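**Book-shelving arm: grip slips on paperbacks**

**parneck_shop** — Wednesday, late

Evening, all. Long post, sorry, I've been saving it up! The arm on my kitchen-table build will close on a hardcover and lift it like a champ, but paperbacks slide down between the fingers (slowly, which is almost worse to watch). I've got the close limit set at 205 on the Kirent board and I'm nervous about going higher.

**ayele33**

Lovely project. I'd leave the force alone and put softer pads on. Mine slipped for weeks until I changed them.

**fenetti_bench**

Have to disagree with ayele33 there. Soft pads let the book pivot, and then you can't get it back in the slot. Come in lower on the cover and slow the lift down — I run mine at 107 and it's much calmer.

**ayele33**

Pivoting is a wrist angle problem, friend! But sure, slow is good, we agree on that much.

**parneck_shop**

Thank you both. I'm starting with the slower lift, using *Walden* in the wire rack as my test book.
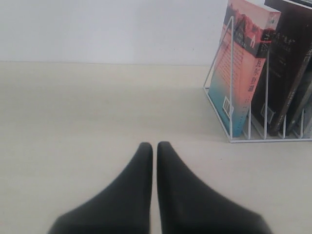

Which should I tune first, the lift speed or the closing force?

**fenetti_bench**

Lift speed, with the force left at 205 until you've done a good run of tries. Then change one thing and write it down.

**ayele33**

Fine, but keep a set of soft pads in the drawer for when you come around to my side.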